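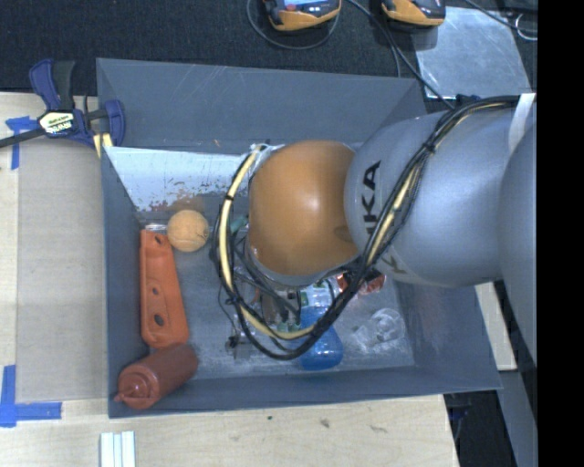
Cillarberg Football Club — Tournament Hosting Group

Minutes of the meeting held on 29 September 2026 in the upstairs room at the clubhouse

Welcome
The chair thanked everyone for coming out on such a wet evening, and thanked the kitchen for the soup, which was very much appreciated by those who had come straight from work. Nine members were present. The minutes of the last meeting were read and accepted, with one correction: the visiting teams will change in the east locker rooms, not the west ones.

Change at the top of the group
The members heard that our vice chair has stepped back from the hosting group to give more time to the youth teams. There was a long and very kind round of thanks, and a few stories from the early days at the old Narkia field that are probably best left out of these minutes. The secretary will take over the talks with the town about parking and street closings. The chair will go on dealing with the league office, as before.

Grounds
The tournament will be played at two places, our own ground and the Gentile field across the river. Our ground has seats for 1262 and the Gentile field has seats for 1019. The league has asked for a second gate at Gentile so that home and visiting fans can come in separately, and the owners are happy for us to put one in as long as the hedge stays. Members who know that hedge agreed it should be left well alone.

There was a good deal of talk about the drainage behind the north goal. It held up nicely through the summer, but summer is summer, and the games are in January. The grounds crew will walk the field after the next heavy rain and report back.

Tickets
The group agreed to keep 400 tickets for schools and junior clubs. One member felt this was too many for the opening game and another felt it was too few — after some friendly back and forth the figure was left as it stood. The rest go on sale once the league confirms the kickoff times.

Shirts and sponsor
Tikon has offered to pay for the ball kids' shirts and would like its name on the back. Agreed, with warm thanks. The color is still open. Green was popular until somebody remembered that Narkia play in green.

Other business
The key to the ball store is missing again. Would everybody please look in their coat pockets and their cars.

To do before the next meeting
Secretary: write to the town about parking.
Chair: ask the league for kickoff times.
Grounds crew: drainage report, and a price for the Gentile gate.

The meeting closed after a second helping of soup. The next date will be sent around by email.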